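Print this page | E-mail this page

Speaker notes: What the next shift needs to know
Talk for the supervisors' meeting, February. Speaking time 20 minutes, questions after.

[Before starting: wait until the people at the back have found a chair. Check that the microphone is on. Speak slowly.]

Good morning, and thank you for the invitation. I work at Novo, where we sort and repack spare parts for household machines. We have an early shift and a late shift, and between them there is a short time when both are in the building. My talk is about this short time.

I want to begin with a mistake that was mine. Some winters ago we had an order for the customer Jerkix. It was 600 bags of small springs, and the customer called in the morning to say that the label must be changed. I took the call. I told the person who was standing next to me, and I was sure that with this the matter was finished. Then I went home. The late shift packed all the 600 bags with the old label, very neatly, and in the evening the truck came and took them.

[Pause. People usually laugh a little at this point. Let them.]

When we spoke about it the next day, my first feeling was that somebody had not listened. But the person I told had gone to the dentist one hour later. He had no reason to think that he was the only one who knew. I had given the message to a man, and I should have given it to a shift. I still think about it in this way when I write a handover note.

[Next slide: the old form]

We did have a form at that time. You can see it had a lot of fields: machine status, material status, staff status, safety remarks, other remarks. People wrote "OK" in all of them. I looked through one whole folder of these forms, and "OK" was the most common word in it, followed by "see yesterday." When I went to see yesterday, it said "OK."

I do not blame the people who filled it in. The form asked how things were, and at the end of a shift things are mostly OK. It did not ask what the next person must do differently from what she expects. So when you go home and look at your own form, please read the questions first, before you become angry at the answers.

[If someone asks here about software: say we come to it at the end.]

Our present note has three lines. The first line is: what is not finished, and where is it. The second line is: what has changed since you left. The third line is: who is waiting for an answer from us. We tried more lines, and people began to write "OK" again.

Let me say something about each of them.

What is not finished, and where is it. The second half of this sentence is the more important one. "Order for Thongsuk half done" is a note that makes the next person walk. She looks on the shelf, then under the shelf, then she calls the colleague at home during dinner. "Order for Thongsuk, packed bags on the cart by the door, empty bags still in the drawer" takes a few seconds more to write. I ask my people to write the place as if the reader had started work that same morning, because now and then this is really the case.

What has changed since you left. Please pay attention to "since you left." The writer has to think about the reader, and about what this reader had in her head when she went home the day before. If she was there when the change was decided, it is not news. If she had two days free, then almost everything is news. This is the line which people find hardest, and I will give you an exercise for it in a moment.

Who is waiting for an answer from us. Customers do not know that we have shifts. If a lady from Grostex calls at two and we promise to call her back, then for her it is Novo who promised. She does not care that the one who promised is now on the bus.

[Drink water. Look at the clock. It should not be later than half of the time.]

Now the table. A note tells you a part of the story, and the work surface tells you another part, and the two should agree. I have come in the afternoon to a note that said "all clear" and found a tray with parts on the table and no paper with it. Are these parts good? Are they rejected? Did they come back from a customer? In such a case the late shift has to guess, or to stop. We made a simple rule, that what stays in a tray at the change of shift gets a card, and the card has the same words as the note. The color of the tray has no meaning with us. We tried to give it one, and after a month every person had his own opinion on what blue was.

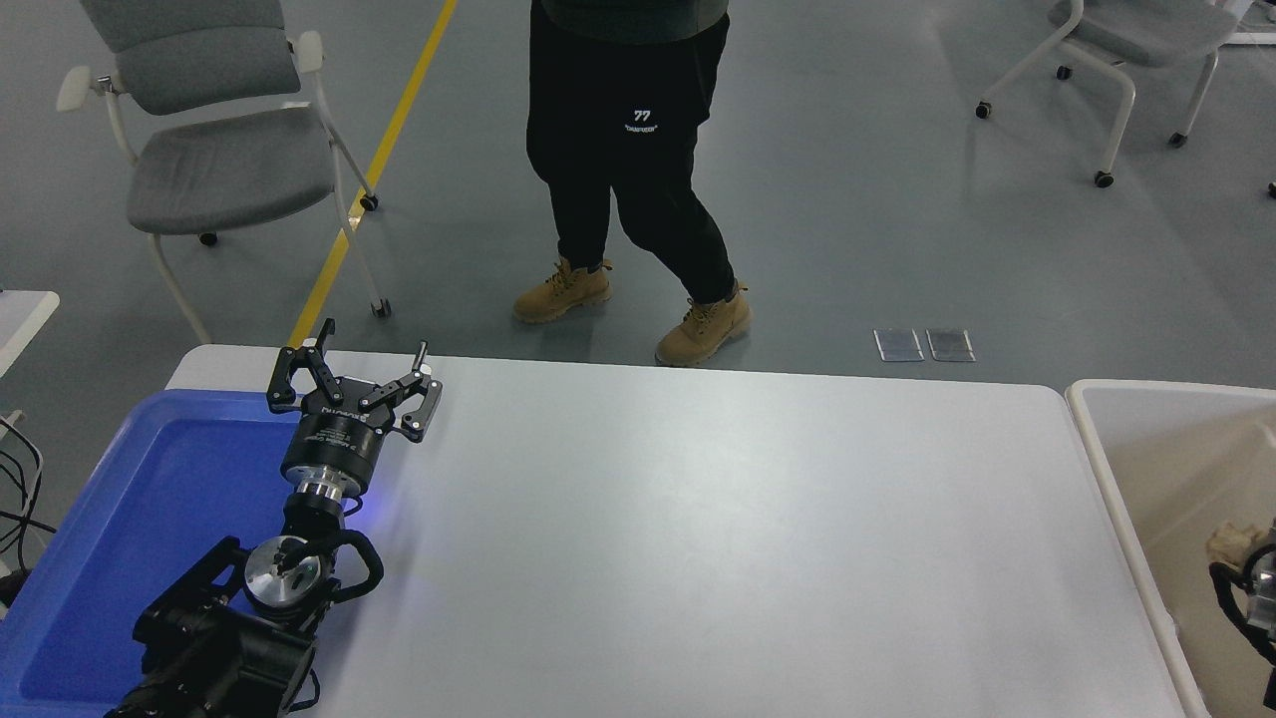

Yen-ting Tsai read an earlier version of these notes and objected that a card is only as good as the pen next to it. In the first weeks of the rule on the late shift, there was never a pen, so the cards stayed blank and people went back to telling each other things in the corridor. Yen-ting's remark was that I talk a lot about discipline, and that I should talk more about pens.

I accept this. We tied the pens to the tables with a string. It looks like a post office, but the cards are written. I think there is something general in it for supervisors. When a rule is not followed, go and try to follow it yourself for one day, at the time when the others have to follow it, with the coat already half on. I did this too late.

[Next slide: two notes side by side. Give the room a moment to read.]

The exercise I promised. On the left is a real note from our folder, with the names taken out. It says: "Labels problem again, talked to office, should be fine." On the right is the same event, written new by the same person after we had discussed it. It says: "Label printer prints the last line too low. Office has ordered a new roller. Until it comes, use the printer in the back room. Do not adjust the old one."

I would like you to turn to your neighbor and explain what the late shift would do with the left note. Take your time.

[Let them talk. Walk to the side of the room. Do not fill the silence. Then collect some answers from the back rows also.]

Usual answers, so that I am prepared:

- They would try to repair it again. (Yes, this happened. They turned the same screw as the early shift, in the other direction.)
- They would call the office, but the office is closed at that time.
- They would do nothing, because "should be fine."

The word "should" is worth watching. I learned English as an adult, and for me "should be fine" was at first a promise. Later I understood that for many people it means the opposite. In a team where several languages are spoken, such small words are dangerous. We agreed to write what was done and what was not done, and to leave out how we feel about it. The notes became a little dry. I did not hear a complaint about this.

[Next slide: the overlap]

The spoken part. We have both shifts in the building for a short while, and for a long time this was the coffee break. I do not want to take away the coffee break from anybody. But I ask that the two people of one work place stand together at this work place, with the note in the hand, before they go to the coffee. The one who arrives reads the note aloud. Please notice, it is the one who arrives. If the one who leaves reads it, the other only nods. When the new person reads it with her own voice, she stops at the place she does not understand, and then the question comes while there is still somebody to answer it.

In the beginning people found it childish to read aloud. One colleague of 19 years in the company told me that he had not read aloud since school. He did it, with a very serious face, and on the second afternoon he found an order number in which two digits had changed places. After that I had less work to convince the others.

[This story can be left out if time is short.]

On software. I am often asked which program we use. We use paper, and in the evening one person takes a photo of the notes and puts it in a shared folder, so that they can be searched by date. I have nothing against a program. If your people have a screen where they work and if they have clean hands, then it may be the better way. My only advice is to have the three lines first and to buy the program after. A friend in another company did it in the other order and received a form with a field for the weather.

What still does not work well with us. I want to be fair on this point. Absence is a problem: when the person who arrives is sick and a replacement comes late, the reading does not happen, and the note lies on the table alone. We also forget the notes before holidays, when everyone is in a hurry. And I myself still tell important things to the person who is standing next to me. My colleagues have now permission to ask me, "Did you write it?" They use this permission often.

[Last slide: blank form. Copies are on the chair near the exit. Ask people to take one and to change the words to their own words.]

I thank you for your patience with my accent, and I am glad to take questions now.

[Possible question: what to do with night shifts where there is no overlap. Answer: we do not have one, I can only guess. Ask if somebody in the room has experience, and let this person speak.]

[Possible question: do we check the notes. Answer: I read them in the morning, standing up, and I only ask about what I do not understand. I give no marks.]

19 shares | 3 comments

Contact | Copyright Novo. All rights reserved. | Back to top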